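Fekbridge can recycling: a second look at the figures

November 2019

The district has put out a cheerful leaflet about the new mixed collection, and most of you will have had one through the door by now. It says recycling in Fekbridge is "on course". On course for what, it does not say.

The headline number is 2,413 households signed up. Fair enough, but signing up means you were sent a green box. Ours was left on the step whether we asked or not, and so was next door's, which has been standing empty since April. A box delivered is a different thing from a box filled, and I can find no figure anywhere for how much has been taken away.

Then there is the matter of where it goes. The contractor, Atarano, says drinks cans are sorted at its Skedatholm depot and sold on. I wrote to ask what share of each load is turned away as dirty or mixed. The reply ran to two pages and thanked me for my interest.

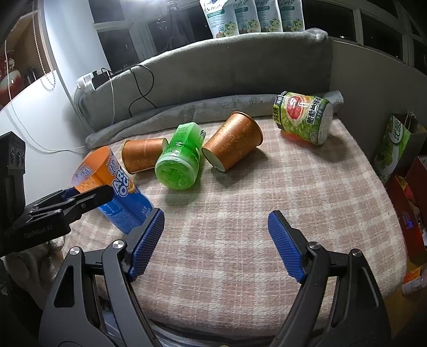
Drinks can and other containers on a plaid blanket.

We are also told the scheme will save the district over 50 tonnes of landfill a year. Perhaps it will. The old can bank behind the library was well used before it was removed, and those cans were never going to landfill in the first place. If they are being counted again as a saving, somebody ought to own up to it.

The Kuo deposit machine, promised for the precinct, would at least give us a number we could check, as it pays out per can. It has now been put back twice. The leaflet mentions it in one line, next to a drawing of a smiling bottle.

I shall go on rinsing my cans and putting them out, and I would not tell anyone else to stop. But the next leaflet should give weights in and weights out, month by month, on one side of paper. Until then please keep a note of any missed collections in your road and drop it in the newsletter box. Box 163 at the post office also reaches us.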